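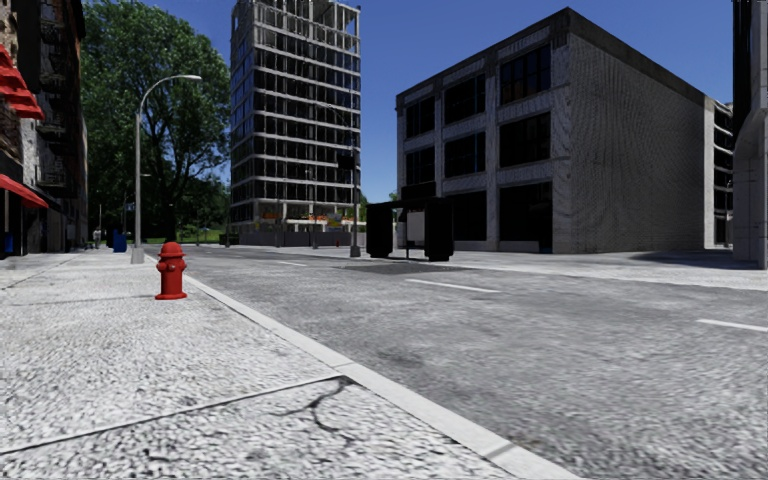

The hydrant block in Udis, where we start most of our runs

Udis street simulator, build 222: I love it, and it hid a bad stop fault from me

I've been meaning to write up Udis for ages, and then we had our little adventure with the stop relay and I figured I should wait until I'd calmed down. I've calmed down! Mostly. So here's what it has been like using it every working day on a sidewalk delivery cart, including the part where it told me everything was fine and everything was not fine.

Quick background so you know where I'm coming from. I work on the Brastberg, a knee-high electric cart that carries parcels along sidewalks and crosses at crosswalks. Drive controller is from Nakamura. The piece that sits between our planner and the simulator is the Jalaso bridge, sold as an add-on for Udis (you can write your own, but I've seen what that does to people's weekends). I do perception and some of the test work, and I'm not a graphics person, so if you want a deep dive into the renderer you'll want somebody else's review.

First, the good stuff, and there's plenty. The street blocks are a really nice size for cart work. A lot of simulators out there are built for cars, so you get gorgeous asphalt and then the sidewalk is a flat gray ribbon with nothing going on. Udis gives you a curb, slab joints, cracks, and a speckled surface that upsets our ground segmentation in pretty much the same ways real concrete does. There's a red hydrant standing near the curb on our usual block with a lamp post just behind it, and between the two of them they've caught more planning mistakes than I'd like to admit. The cart wants to hug the curb. The hydrant disagrees.

Setup was easy. I had a cart driving the same afternoon, with a sandwich in one hand. The scene editor is plain but it does what it says, you drag your start pose and goal pose, hit play, off it goes. Night lighting I haven't tried. Rain I have tried and I'd skip it for now, it looks like static.

Far-off stuff gets mushy, I'll say that. Down at the end of the block a pedestrian is more of a smudge than a person, and our detector doesn't pick one up until it's a lot closer. I'm torn on whether to complain, real cameras aren't wonderful at that distance either.

Okay. The crosswalk.

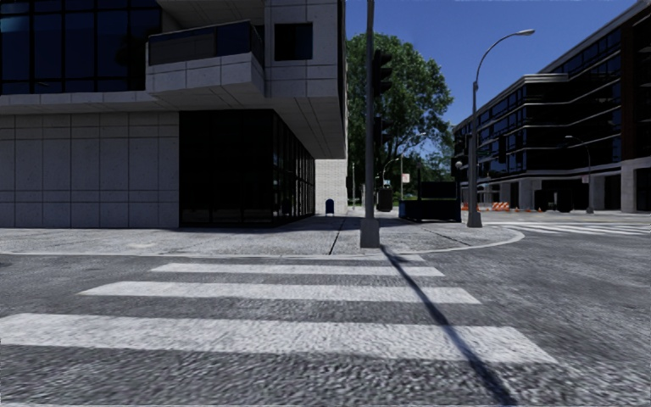

Last modified: March 18, 2018 (changed the section on the Jalaso timeout, fixed my typos)

We use this corner for crossing tests, and the first odd thing we hit was the shadow. You get a long dark one starting near the foot of the signal pole and running right across the stripes, getting wider as it goes over the worn paint. Our cart decided it was a ditch. Fair enough! I've had the same argument with it outdoors. It rolled off the curb ramp pose we'd given it, got to the shadow, and called for a stop in the middle of the crossing.

That part was our bug and I was kind of pleased to have found it at my desk. What got my attention came after. The planner log said stop requested. The Jalaso panel said STOPPED, big friendly green letters. And the cart kept rolling. It wasn't fast, and it only went a short way, but it was still creeping along over the paint under that green label and I sat there going, hang on.

I did what everybody does and assumed I'd set something up wrong. Restarted, same settings, stopped perfectly. Ran it again, perfect. Went to get coffee feeling silly. Then Lucinda Holloway, who owns our stop chain and is much more stubborn than I am, queued up a batch overnight and came in the next morning with 41 bad stops, every one of them showing green on the panel.

So here's what we worked out. When the planner asks for a stop, the bridge passes it along to whatever is driving the wheels. If that message gets lost, the bridge is supposed to notice there's no reply and cut drive power. On build 222 the bridge marks the cart as stopped when it SENDS the request. It never waits for the wheels to say so. Then the timeout that should catch the lost message checks the panel state, sees "stopped," and goes back to sleep. The cart carries on with its last speed command until something else changes its mind.

The default timeout is 400 milliseconds, by the way, and I spent a whole day fiddling with it before I understood that it didn't matter. You could set it to anything. It was never getting as far as counting.

Why did we only see it at the crosswalk? Load, as far as we can tell. The corner is heavy to draw, with trees and a big bank of reflective windows and two sets of stripes, and when my machine bogs down the bridge drops messages. Over on the hydrant block things run smoothly and we've yet to lose one. I'd been doing nearly all my stop testing on the hydrant block. Yeah.

Now the bit that made my stomach drop. We use the same Jalaso bridge on the bench, hooked to a real Nakamura controller with the wheels up on blocks. Lucinda pulled the network cable right after a stop request, and the wheels kept turning with the panel showing green. Nobody's fingers were anywhere near it, she's careful about that, but we locked out the bench for the rest of the week and went through every place where our own code trusted that green label. There were more than I'd guessed. The hardware button on the cart goes straight to the power relay and doesn't care about any of this, thank goodness, and that's been tested to death.

I filed it with Jalaso as ticket 2143. To be fair to them they wrote back the next day, asked for our logs, and didn't try to tell me I was holding it wrong. They sent a patched bridge that waits for wheel speed to read zero before it says STOPPED, and shows an amber STOPPING until then. We've rerun the overnight batch on it and every bad stop goes amber and then cuts power like it should. I haven't seen it in the regular download yet, so if you're on 222 you need to email them and ask. I do wish they'd put a notice on the download page. If you've got this thing hooked to real motors, please go check yours today: request a stop, pull the cable, watch the wheels, and have a hand on the hardware button while you do it.

A few things I'd tell a friend who was buying:

Test your stops on the heaviest corner you've got, with the machine struggling. Our tidy little runs taught us very little.

Log wheel speed next to stop state from day one. We had both, in separate files, with clocks that didn't agree, and lining them up cost us most of an afternoon.

Don't turn the shadows off! There's a checkbox for it and it's tempting. We left ours on and the ditch thing is now much better, though the cart still slows down for the pole shadow and looks a bit suspicious about it.

Turn the message drop setting up on purpose. It's buried under the bridge's advanced tab, and I only found it after all of this was over.

Would I still buy Udis? Yes, happily. The simulator itself did its job, and that corner is the reason we found the fault with a rendered cart on a rendered road. Four stars out of five for Udis, and I'd go higher if the rain looked like rain. The Jalaso bridge gets two from me on build 222. The patched one is on my machine now and I'll give it until October before I change the score.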